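Report on the Visit to the Mokik Laboratory

A delegation from the Borkowska Institute visited the Mokik robotics laboratory in May to review its work on learned manipulation. The visit was hosted by Nurhan Ersoy and Hazem Bouzid. Tyra Tveit and Ryszard Brzozowska attended for the Institute.

The morning session covered the Lulero method, in which a control policy is trained on recorded demonstrations and then corrected by an operator during trial runs. Mr. Bouzid stated that the current training set holds 1,624 demonstrations, all collected at the laboratory by seven operators. Each corrected run is added to the set before the next round of training.

The delegation then moved to the work area, where green surfaces meet a white rail carrying two silvery, rounded fittings on short posts.

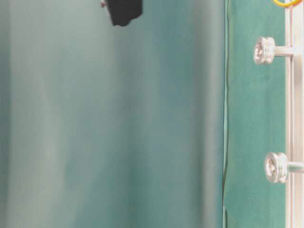
Why are the operator's corrections kept in the training set?

They cover situations that the original demonstrations rarely reach. An operator who performs a task well seldom leaves the arm in a poor position, so the policy has little to learn from about recovery.

Ms. Tveit asked how the laboratory separates the effect of the corrections from that of a larger data set. Ms. Ersoy replied that two policies are trained on sets of equal size, one with corrections and one without. The written comparison was not yet complete at the time of the visit and will be sent to the Institute when it is.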